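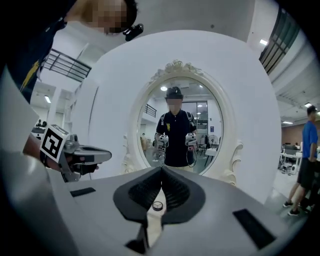 Research > Furniture and Interiors > Working Papers
Filed under: Domestic Objects, Decoration, Retail Studies
Last updated: Friday, November 28, 2025

3. The ornamented mirror as a piece of furniture

3.1 The object and its place

In the first part of our study we treated the mirror only as a surface in which a person checks the face and the clothes. This is too narrow for the vanity dresser. In the dressers which we studied at the Mellstead furniture hall, the mirror is joined with a tabletop, and the decoration of its frame decides how the whole piece is understood by the buyer. We therefore describe the frame first and the glass after it.

The dresser discussed in this section is white, and its mirror is oval. The frame has carved scrolls, and along the crest there is a cluster of roses with leaves. One more large rose sits on the scroll bracket at the lower left. Frame, brackets and tabletop have the same glossy white paint, so the flowers are separated from their ground only by soft gray shadow in the deeper parts of the carving. In our earlier paper on the Triltlow bedroom sets we called this "ornament without color," and we keep the term.

3.2 Crest and brackets

The crest is the highest part and it is read first. It gives the oval a clear top, which a plain oval does not have. The brackets have another task for the eye: they widen the foot of the mirror and lead it down to the flat line of the table. Trajkovski proposed that the crest and the brackets should always be studied as one group, and our material supports this, with one reservation. On some pieces the crest has leaves and scrolls but no flowers, and then the link between top and bottom is made by the scroll alone.

Figure 2. Oval mirror with sculpted roses on a white vanity dresser. Small items lie on the tabletop below the glass. 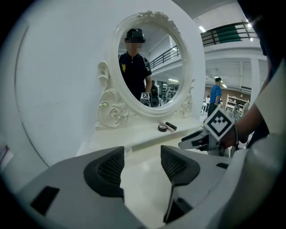

3.3 The tabletop and small things

A tabletop under a mirror invites people to put things down. We noted this in the hall and also in the homes visited in May, where the dresser was often used for objects which have no relation to beauty care - tape, keys, letters, a charger. Against a glossy white surface a small dark object is seen at once, and several owners told us that they tidy the dresser more often than the desk for this reason.

The Skilitz catalog recommends a free zone of 30 cm before the mirror. In the homes this zone was rarely kept. Owners placed their things close to the foot of the frame and left the front edge open for the hands and elbows. We think that the recommendation could be turned around, with the free zone measured from the front edge of the table.

3.4 What the glass adds

The glass also brings the room into the furniture. In a large hall it shows railings, ceiling lights and persons walking, and the quiet white frame must hold all this together. At home the reflected room is smaller and usually darker. Buyers who liked the ornament in the hall sometimes found it heavy after delivery - we return to this difference in Section 4, where the answers of the 60 households are compared.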